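Orneo says its refill round has halved kitchen waste in Mesholm. Has it?

1/10/26

A doorstep refill service that has been running in Mesholm since the spring is to be extended to Fletendale later this month, after the firm behind it published figures which it says show that households on the scheme are throwing away half as much packaging as they did before.

The claim was repeated by the council in its own notice to residents, and it has been on the side of the Orneo van ever since. It is a good claim. It would be a better one if the report it comes from said more plainly how the sum was done.

Under the scheme, called Catacutan, customers leave out empty tubs and bottles once a fortnight and get them back filled with washing powder, washing-up liquid, rice, oats, pasta and a short list of other dry goods. There is a deposit on each container and a service charge of £2 a visit. The van covers most of Mesholm, apart from the lanes north of the station, where the firm says turning is difficult.

According to Orneo, 193 households signed up at the start and agreed to keep a diary of what went into the bin. The headline figure comes from those diaries. People were asked to sit down at the end of each week, go through the kitchen rubbish and note down every wrapper, box, bottle and bag on a printed sheet.
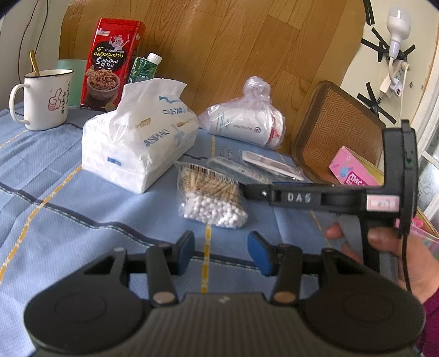
Anyone who has tried to keep a food diary will see the first difficulty. The opening weeks tend to be filled in with great care, and the later ones on the last evening from memory. The report prints a sample sheet but does not say how many of the sheets were complete, or what was done with a week that had been left blank. If a blank week was counted as a week with no rubbish in it, the results would look very good indeed. Orneo was asked about this and replied that blank entries were "treated appropriately". It did not say what that meant.

The second difficulty is who was left by the end. Of the 193 households that started, 164 were still on the scheme when the final sheets were collected. The firm presents this as a success, and for a paid service it may well be one. But the comparison in the report is between the first month of everybody and the last month of those who stayed. The households that dropped out might have been the ones who found they were not saving much, or who went back to the supermarket and bought the large box. Their early rubbish is in the "before" figure. Their later rubbish is nowhere.

It would be easy enough to put right. The firm has the early sheets for the 164 and could compare them with the same people's later sheets. A spokesman for Orneo said this "may be looked at in the next phase".

Counting pieces, or weighing them

There is also the question of what half means. The report counts items. A cereal box is one item and so is the film lid from a yoghurt. A refill customer who stops buying boxed washing powder and bagged rice loses a few items a month, most of them fairly large, but the bulk of what fills a kitchen bin by number is small stuff: crisp packets, film, sachets, the windows out of envelopes. Catacutan does not sell crisps or yoghurt. It is hard to see how a service that replaces a dozen or so products could remove half of everything in the bin, unless people also changed what else they bought, or noted less of it.

The first of those is possible. People who sign up for this sort of thing are often already trying to cut down, and writing your rubbish out on a sheet of paper is enough to put anyone off a multipack. In that case, though, the diary deserves some of the credit and the van rather less. A group of households keeping the diary without the van would have shown the difference. There was no such group.

Nor was anything weighed by the firm. The council does hold weights for its collection rounds, but by the lorryload, and the rounds do not match the streets where customers live. Asked whether the tonnage for Mesholm had dropped since the spring, the council said it was "too early to draw conclusions". It was evidently not too early to put the word "half" in a leaflet.

What it costs

The prices are set out clearly on the website, to be fair to the firm, and some of them are decent. Oats and rice compare well with a mid-range supermarket packet. Washing-up liquid is dearer than the shop's own brand and cheaper than the best-known ones. Pasta is dear whichever way you look at it.

Where the comparison goes wrong is the service charge, which is left out of the "typical basket" shown to new customers. A household ordering the typical basket at every visit would pay 26 charges in a year, or £52, before buying anything. The firm says most customers regard it as a delivery fee, and that a trip to the shop costs money too. That holds if the trip to the shop is dropped. The service does not carry milk, bread, fruit or vegetables, so for most people the trip goes ahead as usual.

Deposits are another small grumble. They are refunded when a container comes back clean and undamaged, and the firm decides what clean and undamaged mean. Several residents have complained on the Mesholm notice page about money kept back over scratched lids. Others wrote in to say they had never had any bother, and that the driver was helpful and early. Both can be so.

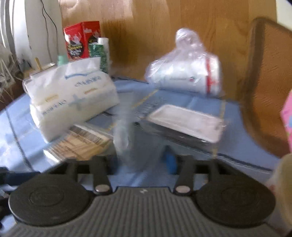
What changes for Fletendale

The new round will start with 30 streets, chosen by Orneo, mostly on the flat side of the river. Letters have gone out. Residents who want to join have until the end of October to return the form, and the first containers will be left on the step after that. The terms are the same as in Mesholm, with one exception: the deposit must be paid up front and not added to the first bill.

The council is putting in money for the first year. It has declined to say how much, on the grounds that the contract is commercially sensitive, though it did confirm that the Mesholm report was "a key part of the evidence" for going ahead. That seems a lot of weight to rest on a set of sheets filled in at home, with no word on the gaps, by people who had chosen to take part and, in the later months, by those who had chosen to stay.

There will be a diary in Fletendale as well. It has been shortened to a single side and will be done on a phone if people prefer. The question about small items such as film and sachets has been taken out, because customers found it tedious. That will make the sheet quicker to fill in. It will also make the number at the bottom smaller, and next year's report will need to say so if it is going to set the two towns side by side.

None of this shows the scheme to be a bad idea. Sturdy tubs that go round again ought to beat boxes that go round once, provided they make enough journeys, and a customer who likes the service and can spare the £2 has little to lose by it. The report does not say how many trips a tub makes before it is scrapped, nor how far the van drives in a fortnight. Both figures must exist somewhere in the firm's office. We have asked for them, along with the number of blank weeks, and will print them if they are sent.

How to join or leave

Forms can be handed in at Fletendale library or filled in on the Orneo website. Existing customers in Mesholm do not need to do anything. Anyone wishing to leave must give notice before the next visit and put all containers out on that day; deposits on tubs returned later are not refunded.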